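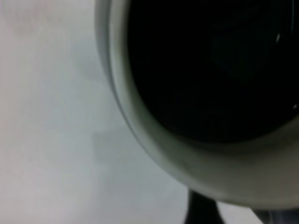
By Teodoro Tapia, Kids' Science Page

Coffee. Black coffee, or something that looks a lot like it. When a robot has a little camera down by its wrist, a big cup can fill up most of what it gets. Close up and kind of blurry!

We went to the open day at Itadix in December. It's a robot workshop in Fludport, and once a year they let families come in and ask stuff. Lots of kids. Lots of questions. I wrote down as many answers as I could — my pen ran out once, sorry.

What does a robot arm do all day?

Practice, mostly. Pick up, put down, pick up again. The arm at the open day is called Vendia. Yatziri Escobedo runs the demos and she keeps a notebook with every practice try in it. The last page said 1,541. That's a lot of tries! You did it too when you were a baby learning to hold a spoon, only you don't remember.

Why is a cup hard?

For you it's easy. You look, you grab, done. A robot has to work out where the cup is, how wide it is, which way the handle points. And then not squeeze too hard, not tip it. A cup with a drink in it is harder than an empty one becuase the drink can slosh. Try it at home with water. Walk across the kitchen with a full cup and watch your own hand. It makes tiny fixes the whole time and you don't even think about it.

Spoons are tricky too. Skinny, shiny, and they can slide when you bump them. Blocks are nicer. Flat sides, they stay put. An arch block has a gap under it though, so the robot needs to pick a good place to grab.

How does it see?

Cameras. One can ride on the arm and get very close. Another can stay still and look at the whole table. Close is good for small stuff like the edge of a cup. Far is good for knowing where everything is. Put a toy right up to your nose — can you tell what's next to it? Nope. So two views help.

Here's the table from farther back, with the gripper up at the top, over the space between the wooden block and the mug. A gripper is the robot's hand, more or less. The spoon is standing in the mug.

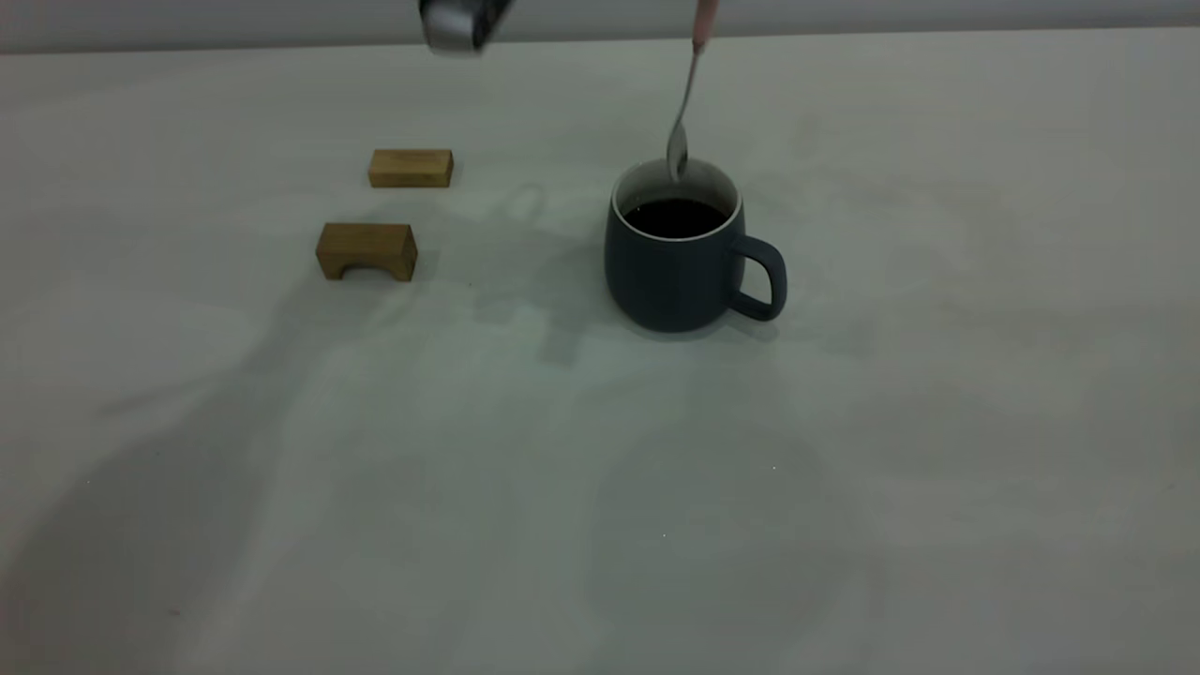

Be a robot at home

You need a partner, a plastic cup, a spoon and 5 blocks. One person is the robot and shuts there eyes. The other one gives orders, like "left a little" or "down" or "close hand." No saying "get the cup!" Robots need small steps. Put the spoon in the cup, then move the cup next to the blocks. Then swap.

My team needed 100 orders the first time. Yatziri says her class at Hinojosa School once got to 344 and still dropped the spoon.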